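Visit report: Rumham felt works, August

The Rumham site washes and cards 3000 kg of wool a week for Brumitz, in a hall 57 m long. Scouring runs in 9 bowls. Water is drawn from the Ra and returned after settling.
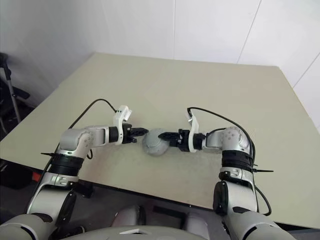

Small gray rounded piece on a pale tabletop, white wall behind.

Carding starts at 6 a.m. Batts leave the line at 255 g per square meter and go to the Trurden store for pressing. Dust extraction was loud at the north end. Moisture logs are still kept on paper.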